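Jostby Hobby Robotics Forum > Arms and Grippers > Faults and Safety

Arm kept pushing down after contact
Started by skidau_bench, 30 Aug 2023

skidau_bench wrote:
Hi everybody, long post, sorry, and thanks in advance to anyone patient enough to read it. I run a pushing setup with toy shape blocks on a wood board, and yesterday the arm came down on a block, touched it, and just kept going. The log shows the height target sliding lower for 15 cycles before I got to the stop button. No fingers anywhere near it, thank goodness, but my heart was going! 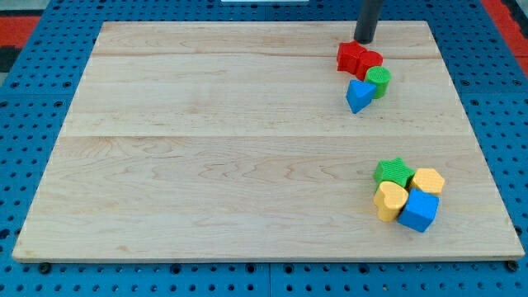 The rod is supposed to hover over the block and then come down beside it to push. The force limit is set at 500 in the Kuno controller and it never tripped. I've rebooted, reseated the cable and run 3,846 moves since without a repeat, and I'd love to call it fixed, but I can't.

hutchins_fan wrote:
Oh, that's a nasty feeling, I've been there. My money is on the force sensor drifting. Mine crept up all through August in a warm garage. Zero it before every session and I bet you never see this again.

old_gantry wrote:
I have to disagree, friend. Drift wouldn't move the height target. Something was sending those lower numbers, and I'd look at your script first. Also - please don't lean on a software limit alone. Put in a hard floor a little above the board.

hutchins_fan wrote:
Fair about the floor, but a bad zero can move the target if the script is correcting for force. Is yours?

skidau_bench wrote:
It is, yes, so you may both be right. Line 1,713 of the log has a negative reading just before the drop. I'll set the floor tonight, before anything else gets powered up.

old_gantry wrote:
Good. Move the stop button closer too.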